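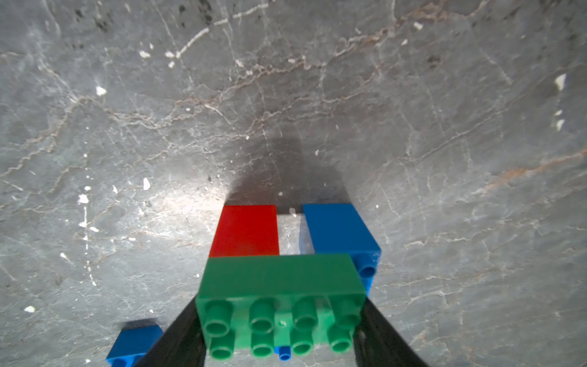
Home | Tickets | Rooms and Surfaces | Supplies | Contacts
Search all tickets Go

Skondmont Facilities Support
Ticket category: Floors and hard surfaces
Location: Lukamville building, walled bay with tiled sides
Opened: 15 October 2019
Priority: Normal
Assigned to: Sylvain Roussel

Subject: White chips and fine specks returning to the dark floor after cleaning

Problem as reported

The requester states that small white chips and a large number of finer white specks are present on the dark gray floor of the bay. The material is easy to see against the stone. The requester sweeps at the end of each working day, and similar material is found again the following morning. The toy bricks kept in the bay are in regular use on this floor, and the requester asks whether the grit is likely to scratch them or to mark the surface.

The requester further asks whether the reddish-brown line on the floor is rust, and whether it can be removed.

Initial reply from the support desk

The request has been accepted. Please hold all wet cleaning until the surface has been inspected. Dry sweeping with a soft brush may continue. Scouring pads, powder cleaners and acidic descalers are not to be used on this floor at any time.

To help with the inspection, please confirm the following:

Whether the chips lift freely or are stuck to the floor.
Whether any of the chips are found inside the hollow undersides of the bricks.
Whether any tile, filler or packing material has been cut or opened near the bay since the last monthly check.

Reply from requester

The larger chips lift freely with a fingertip. Some of the fine specks lift and some do not. Two of the bricks had grit in the underside tubes when turned over and tapped on paper. No tile has been cut. A carton of replacement wall tile from Perrin was opened next to the bay last week and one tile was found with a broken corner. The carton has since been moved to the store.

The requester adds that the bricks are Wonolen stock, bought in a mixed bag, and that red, green and blue are the colors used most.

Inspection notes, S. Roussel

1. Floor pattern. The white and pale tan lines are part of the floor and follow no regular direction. They are close together in places and form a network resembling cracks. A fingernail was drawn across the lines at 24 points and did not catch at any of them. No crack was found. The lighter brownish streak is also part of the pattern.

2. Reddish-brown line. This is a vein. A damp white cloth was pressed on it and came away clean. There is no metal fixing beneath it. No treatment is required, and none should be tried. The store has had a previous case in which a rust remover left a dull patch on a similar floor, and that patch could not be polished out.

3. Loose material. Chips were collected on a sheet of dark card and compared with the broken corner of the Perrin tile. Thickness and color agree for the larger pieces. The flat flakes are thinner and do not agree. Their origin is not established.

4. Fixed specks. The specks that do not lift are mineral marks in the surface and will remain. Staff should not attempt to scrape them. It is suggested that anyone new to the bay be told of this, as repeated scraping has been requested on two earlier tickets.

5. Bricks. The large bricks collect grit in the round openings on the underside. When a brick is set down or slid along the floor, the grit is released again. This accounts for at least part of the material found in the morning after an evening sweep. The floor had been swept on each occasion, but the bricks had not been cleaned.

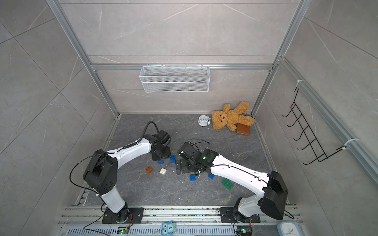

6. Edges. Dust settles along the foot of the tiled walls and against the aluminum rails, where a wide brush does not reach. A narrow brush should be used at the back corners first, working toward the middle of the floor, so that the dust is not pushed back under the rails. The light gray wall tile should be wiped before the floor is swept, never after.

Action taken

The floor was swept dry and then wiped with a microfiber cloth dampened in plain water. The cloth was changed 6 times. The bricks were tapped out, washed in 300 ml of lukewarm water with one drop of dish soap, rinsed and left to dry with the hollow side down on a rack. The remaining Perrin tiles were checked and the broken one discarded.

Instructions issued to the bay

Bricks are to be picked up before sweeping. Sweeping between them is not sufficient.

Each brick is to be turned over and tapped into the waste bin at the end of the day. A full wash is to be carried out every 7 days.

Bricks must be fully dry before they go back on the floor. Water held in the tubes leaves a ring on dark stone.

Cartons of tile are to be opened in the store only.

If a chip is found that is larger than a grain of rice, please keep it in a labeled envelope and attach a note to this ticket.

Follow-up from requester

The new routine was started on the day the instructions were received. The floor is noticeably cleaner in the morning. A small number of flat white flakes continue to appear on the left half of the floor. Three have been placed in an envelope. The requester asks whether a mat could be laid over the floor during the day.

Reply from the support desk

A mat is not recommended at present. Grit caught beneath a mat is pressed into the surface and may cause the scratching that the requester wishes to prevent. If a mat becomes necessary, it should be lifted daily and the floor beneath it swept.

The flakes have been received and will be compared with the sealant along the wall joints. The joints were looked at from standing height during the first inspection and appeared sound. A closer check at floor level is planned with the December maintenance round, together with a review of the lighting. The reflected bright patch on the stone makes small pale debris difficult to see in that area, and sweepers should look at the floor from more than one side before signing the sheet.

Status changed from Open to Monitoring

Reported items 1 and 2 (pattern and reddish-brown line): closed, no fault found.
Reported item 3 (larger chips): closed, broken tile discarded.
Reported item 3 (flat flakes): remains open pending the joint check.

Further envelopes should be sent to Sylvain Roussel at the Skondmont desk with the ticket subject written on the front.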